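4.3 Entering a passage plan

The Leltard plotter stores each passage as a numbered list of waypoints. Enter the plan at the dock, with shore power connected and the GPS fix light showing steady green.

1. Press MENU, then select PASSAGE > NEW.
2. Type a name for the passage. Names can be up to 13 characters long. Spaces count.
3. Select the departure waypoint from the list, or press MARK to use the present position.
4. Add the remaining waypoints in sailing order. Press ENTER after each one.
5. Set the arrival radius for each waypoint. The factory setting is 700 feet.
6. Press SAVE. The total distance appears at the bottom of the display.

Note: The memory holds up to 89 passages. When it is full, the plotter asks which passage to overwrite. Passages marked with a star are skipped.

Caution: The plotter draws straight legs between waypoints. It does not check a leg against charted depths, rocks or traffic lanes. Inspect every leg on a chart at the largest scale available before casting off.

4.4 Splitting a long passage

A passage longer than 3,362 nautical miles must be saved in two parts. The last waypoint of the first part and the first waypoint of the second part must be identical, or the cross-track alarm will sound at the changeover.

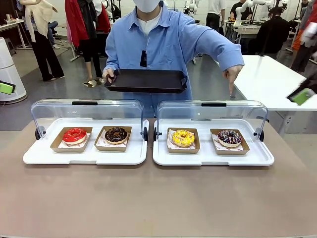 To link the parts, open the first one and select OPTIONS > CONTINUE WITH. Choose the second part and press ENTER. A chain symbol is shown beside both names.

Note: Units with the older Troncoso display show a plus sign in place of the chain.

4.5 Sending the passage to the autopilot

1. Set the Cendel autopilot to STANDBY.
2. On the plotter, open the passage and select SEND.
3. Wait for the double tone.
4. Compare the first bearing on the autopilot head with the one on the plotter. They must agree to within one degree.
5. Press TRACK on the autopilot head.

Caution: The boat may turn sharply when TRACK is pressed. Keep a hand near the wheel and warn the crew.

If there is no double tone, check that the data cable is fully seated at both ends and repeat from step 1. For boats fitted with a Prorcombe junction box, see section 7.2.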